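Tube Picker: What I Built and What I'd Change
Shared workshop project, final report

I went into this thinking the arm would be the hard part. It was not the hard part! The arm was a kit, and apart from one servo horn I put on backwards (twice), it went together over a few evenings in the workshop. What ate my whole term was getting two fingers to close on something squishy.

What I wanted

The idea came from my uncle's shop, where he sorts returned toiletries by hand into bins. I wanted a small arm that could look down at a row of toothpaste tubes, choose one, grab it near the cap and lift it clear without squeezing the stuff out. My adviser, Teun Verbruggen, said to forget the sorting and just get the grab right first. I grumbled, but he was right, and the sorting never got past a sketch in my notebook.

Parts and software

The arm is a Zasura kit and the controller board is a Pliltix. I wrote the control code in Python, and the part that finds the caps is a small network I trained on 4,000 pictures, all labeled by me with headphones on in December. I would not do that again without bribing a friend. The camera rides on the wrist, so it sees the fingers and the target at the same time — that made lining up so much easier than my first try, where the camera was clamped to a shelf and got bumped every time somebody walked by.

Why the cap

A tube is wide and flat at the sealed end and the middle gives when you press it. The cap is stiff and has ridges, so the fingers have something to bite. My code finds the cap, centers it between the open fingers, and only then starts coming down. If the cap drifts off center by more than 8 millimeters, it backs up and looks again.

I practiced on whatever tubes people would give me, with caps in as many colors as I could get. Black caps were a worry because the fingers are so dark too.

Lining up on the teal cap, and on the black one:

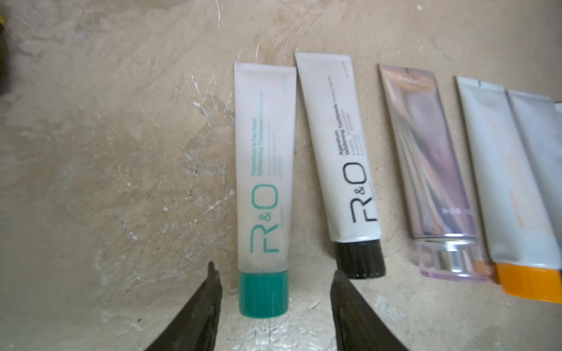
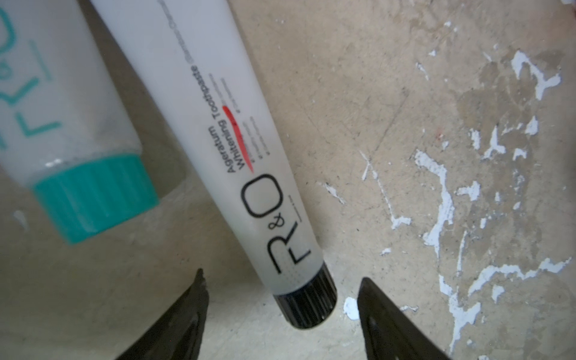 Test runs

I did 60 tries in all, 30 with the tubes side by side and 30 with one tube by itself. The single tube went well pretty much from the start. The row was a mess at first, because the right finger kept landing on the neighbor's cap and shoving it over. Opening the fingers a little less before coming down fixed most of that. Clear caps are still bad and I don't have a good answer for them yet.

What I'd change

Softer fingertips, for sure. I'd also like to write a proper log file, since half my notes are on the back of a Falla parts receipt and I can't read my own sevens. And the servo cable needs a clip before it catches on the elbow again.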